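Noticias del grupo de manipulación
Febrero

El planificador de agarres Ovix pasa a la versión 2

Desde el lunes está disponible para todos los equipos la versión 2 de Ovix, nuestro planificador de agarres. El cambio más importante no se ve desde fuera: el módulo que propone las poses y el módulo que comprueba las colisiones trabajan ahora en el mismo proceso, y comparten un único modelo de la mesa. Antes cada uno tenía su copia, y cuando las dos copias no coincidían, el brazo se quedaba parado sin dar ningún mensaje útil. Quien haya pasado una tarde buscando este error sabe de qué hablamos.

La segunda novedad se refiere a los objetos planos. La versión anterior calculaba la altura de los dedos a partir del centro de la caja que envuelve el objeto, y con piezas de poco grosor esto producía propuestas que el comprobador rechazaba casi siempre. Kjell Skjelbred ha escrito de nuevo esta parte. El planificador toma primero el plano de la mesa, deja un margen que se puede configurar, y después busca la anchura de cierre. El parámetro se llama margen_mesa y conviene revisarlo antes de usar una pinza distinta de la habitual.

Para las pruebas hemos generado en Girkach, nuestro simulador, 1.809 escenas de sobremesa con objetos domésticos. De ellas, 839 contienen por lo menos un objeto plano. Las escenas se guardan con su semilla, de manera que cualquier fallo se puede repetir en otro ordenador – siempre que la versión de Girkach sea la misma.

En una de las escenas de habitación, la pinza apunta hacia abajo sobre el centro de una pieza blanca con forma de plantilla, con un llavero muy cerca de uno de sus extremos. Es el tipo de vecindad que nos interesa para el comprobador de colisiones.
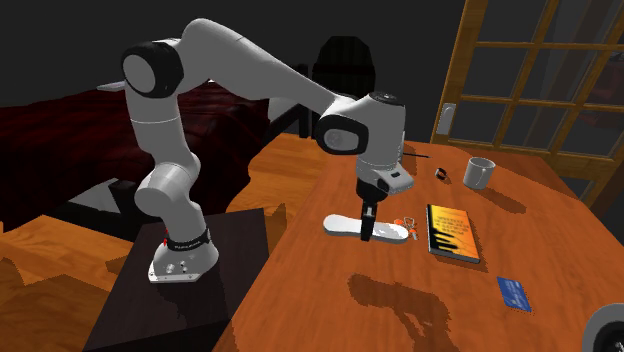 Cómo actualizar

Los equipos que usan la instalación común no tienen que hacer nada. Los demás deben borrar la carpeta de caché antes de instalar, porque el formato de las mallas ha cambiado. Los archivos de configuración antiguos se leen todavía, con un aviso en la consola, durante 6 semanas. Las dudas se pueden enviar a Kjell o al canal Quintero, donde respondemos por las mañanas.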